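Condonura Household Surfaces Register: README

Category: Open data > Housing and interiors > Materials

Overview

The Condonura Household Surfaces Register records the benchtops, tabletops and splashbacks fitted in rental dwellings across the Brendport district. It is maintained by the Lai Housing Records Unit and is intended for researchers, property managers and tradespeople who require consistent descriptions of surface finishes, their condition and their repair history.

The current release contains 4000 surface records drawn from 328 dwellings. Each record relates to one continuous surface. Where a kitchen bench turns a corner without a visible join, it is entered once.

Files

- `surfaces.csv`: one row per surface, with finish, colour family, pattern and condition grade
- `dwellings.csv`: dwelling type, decade of construction and number of rooms
- `repairs.csv`: reported chips, stains, lifted edges and resealing work
- `codes.csv`: the 106 finish codes used in the other files

Finish codes

A finish code describes appearance only. Inspectors are not asked to establish whether a veined surface is natural stone, engineered stone, laminate or printed film, and the code must not be read as evidence of material. Where a tenancy file or supplier invoice confirms the material, it appears separately in the `material_confirmed` column. This column is blank for most records.

Veined finishes are coded by ground colour first and vein colour second. Where two vein colours are present, both are entered, with the more prominent listed first. If neither is clearly dominant, the two are entered alphabetically.

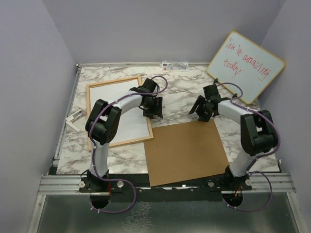

Figure 1. White ground with grey and brown veining, marble pattern.

Speckled and terrazzo patterns follow a different rule. The ground colour is recorded, followed by the size class of the largest fleck. Plain finishes carry a ground colour only.

Condition grades

Condition is graded from A (no visible wear) to E (replacement recommended). Grades were assigned on site in daylight wherever practicable. Surfaces inspected after 5 pm are flagged in `light_flag`, as yellowing is difficult to judge under warm globes.

Known limitations

Laundries are under-represented. Inspectors were unable to gain access to 43 of them, and no attempt has been made to estimate the missing values. Colour families recorded before the November revision used a shorter list, and some entries coded as "cream" would now be coded as "ivory" or "sand". These have not been recoded.

The Wurix import script reads blank cells as zero. Users of that script should set the blank handling option before loading `repairs.csv`.

Licence and citation

The register may be reused with attribution to the Lai Housing Records Unit. Corrections should quote the surface identifier and are processed each Tuesday.

Contact the Records Unit | © Lai Housing Records Unit | Back to top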